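Handheld demonstration (robotics)

Handheld demonstration is a way of showing a robot a task in which a person carries a gripper tool fitted with a camera and performs the work directly. It is one of two common methods of collecting demonstrations, the other being teleoperation, where the operator drives an arm by remote control.

In teleoperation the recorded motions are those of the arm itself, so joint limits are respected from the start. The handheld method needs no arm on site, but paths must be checked later against the reach of the target robot. The Ekau set, compiled by Larasati Tarigan and Mawar Siregar, holds 1118 handheld demonstrations, of which 992 passed this check.
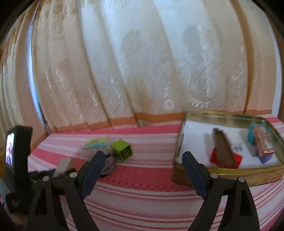

Camera placement affects what a learned policy can use. A camera mounted on the tool keeps both fingertips in view as the hand moves – a fixed camera often loses them behind the operator's arm. Sorting small items into a shallow tin is a demanding case: with the fingers spread wide, a pad can hide part of an object lying directly behind it, and pieces in the tin overlap one another.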